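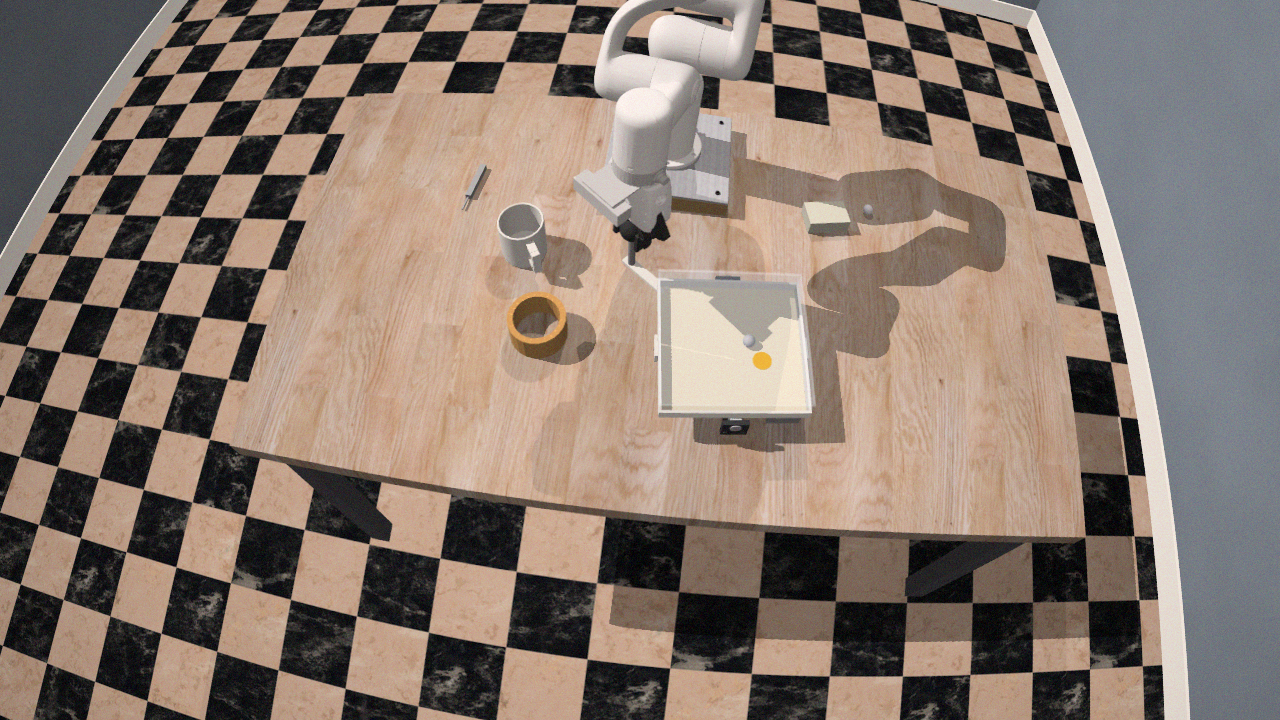
Garska Household Tasks – Progress Report to Zudberg, May

Work this period covered table clearing in simulation. The task set now has 8 chores, all built on one fixed arm and one table. Each chore was run 1000 times with object positions varied between runs.

Picking up a mug by the rim is reliable. Putting small items into a tray is less so. Most failures come at release: the ball rolls after the fingers open, or the wrist touches the tray wall on the way out. Thin utensils lying flat remain the weakest case, and we do not consider that chore solved.

Timing is a separate problem. The planner takes 25 seconds for a pick that a person does without thinking. Pimentel has agreed to profile the code, and we expect a first set of changes next period.

Transfer to the physical arm at Dultura has not started. Until it does, we make no claim about real kitchens or shop counters. We ask that the hardware budget line be carried over unchanged.

Prepared by Emerson Evangelista

Contact | © Garska | Back to top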